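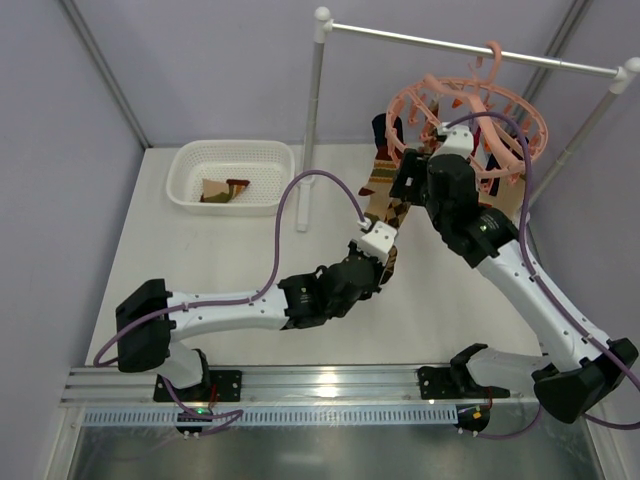 Drying knitwear and socks indoors: moisture, airflow and fiber

Speaker notes, Mudgway textile care evening
By Shona Sheehan
December

Search this site Enter keywords Go

1. Opening

Start with the problem people brought up last time: items that feel dry at the surface and smell musty two days later in the drawer. Say that the talk covers indoor air drying only. Tumble dryers are Leonie Rewi's session after the break.

Define terms early. Free water is what sits between the yarns. Bound water is held inside the fiber. Spinning removes most of the free water and almost none of the bound water. The musty drawer is usually a bound water problem.

2. Fiber behavior

Wool can hold close to a third of its dry weight in water before it feels wet to the hand. Cotton holds less but still a good deal. Polyester and nylon hold very little inside the fiber, so nearly all their water is free water and leaves quickly.

Blends dry unevenly. A sock with a cotton foot and a nylon-reinforced heel has two drying rates in one garment. Test the thickest part, normally the toe seam or the top of the cuff. Pass the sample socks around at this point and ask people to find the seam with a thumb.

Pause for questions. Someone will ask about bamboo. It is a viscose in most cases and behaves more like cotton than polyester.

3. Spin speed

Keep this short. A faster spin leaves less water in cotton. For hand knits, use a low spin or roll the piece in a towel and press. Do not wring. Wringing stretches wet wool along one axis and the stretch may stay.

4. Air

Three quantities matter: air temperature, relative humidity and air movement. People tend to raise the first and ignore the other two. In a closed room, warm air picks up water until it is nearly saturated, and then drying slows to almost nothing.

Show the Narnuscombe chart. Same room, same load, relative humidity at 70 percent. Door shut and no fan in the first run; door open and a small fan on low in the second. The second load finished 7 hours earlier. Point out that the heater setting was the same in both runs.

If asked about dehumidifiers: the Rikmont unit in the hall is set up for demonstration. Close the windows when one is running. Empty the tank before starting an overnight load.

5. Spacing and support

Rack: hang by the heavier end where the fabric allows it. Leave one empty rail between thick items. Turn pockets and linings out.

Basket: suitable for holding sorted pieces before they go up. Holes in the sides and base let some air through, but a heap of damp socks has very little exposed surface. Move them to a rail the same hour.

Flat drying: all hand knits, anything with a loose gauge, anything that weighs noticeably more when wet. Turn once, when the top face is dry to the touch.

6. Checking for dryness

Evaporation cools the cloth. A garment that feels cooler than the room is still losing water. Check with the back of the hand, then leave it another hour after it stops feeling cool.

For people who want a figure, weigh the item before washing and again during drying. The hall blanket is 2,600 grams dry on the Velleck scale. Put it back on the scale during the talk and read the number aloud.

7. Close

Handout is on the side table. Leonie starts at 8. Scales and the fan need to be unplugged before the break.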